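Sinus Infections: Frequently Asked Questions
Staston Family Clinic
Last reviewed January 15, 2025

What is a sinus infection?

The sinuses are air-filled spaces behind the forehead, cheeks and nose. When their lining swells up, mucus can't drain the way it should and germs may start to grow in it. Doctors call this sinusitis. Most cases follow a common cold.

How do I know it isn't just a cold?

At first you often can't tell. Both cause a stuffy nose, a sore throat and tiredness. A cold usually starts to ease within a week or so. With a sinus infection you are more likely to have pressure or pain in the face, thick yellow or green mucus, a weaker sense of smell and sometimes an ache in the upper teeth. The color of the mucus alone does not tell you whether bacteria are involved.

Is it contagious?

The infection in the sinuses doesn't spread from person to person, but the cold virus that set it off can. Wash your hands often and cover your cough.

Do I need antibiotics?

Usually not. Most sinus infections are caused by viruses, and antibiotics do nothing against a virus. Your provider may suggest them if symptoms last more than 10 days without getting better, if they are severe, or if you start to recover and then get worse again. If you are given antibiotics, take them as directed, and call us if you get a rash or bad diarrhea.

What can I do at home?

Rest, drink enough fluids and use a pain reliever you know is safe for you. A warm, damp washcloth over the cheeks can ease the pressure. Saline spray or a saline rinse helps thin the mucus. For a rinse, use only distilled or sterile water, or tap water that has been boiled and then cooled. Plain tap water is not safe to put into the nose.

Decongestant sprays work fast but should not be used for more than 3 days in a row – after that the stuffiness can come back worse than before. People with high blood pressure should ask before taking decongestant pills.
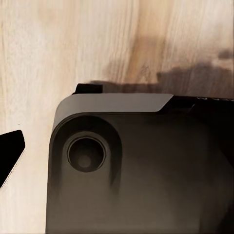 Nandini Fernandes wrote to us in December that saline rinses stung every time she tried them, and she asked whether she should stop. Stinging often means the mix has too much or too little salt, or that the water is too cold. Try a premeasured packet and lukewarm water. If it still hurts, or you get nosebleeds, stop and talk to your provider.

Can I fly with a sinus infection?

Many people do, but the change in pressure can be painful, mostly on the way down. Swallowing or chewing gum may help the ears. If you have a fever or strong facial pain, put the trip off if you can.

Why do I keep getting them?

Allergies, smoke, nasal polyps and a crooked wall between the nostrils can all make repeat infections more likely. If you have had 4 or more in a year, ask for a referral. Dr. Sushil Dubey sees ear, nose and throat patients at our Wetileck office 2 days a month.

When should I get help right away?

Go to an emergency room if you have swelling or redness around an eye, double vision or other changes in sight, a stiff neck, confusion, or a very bad headache.

How do I make an appointment?

Call the front desk or stop by in person. The Staston office is at 146 Krajewska Street, on the second floor. Bring a list of the medicines you take, including sprays and anything bought without a prescription.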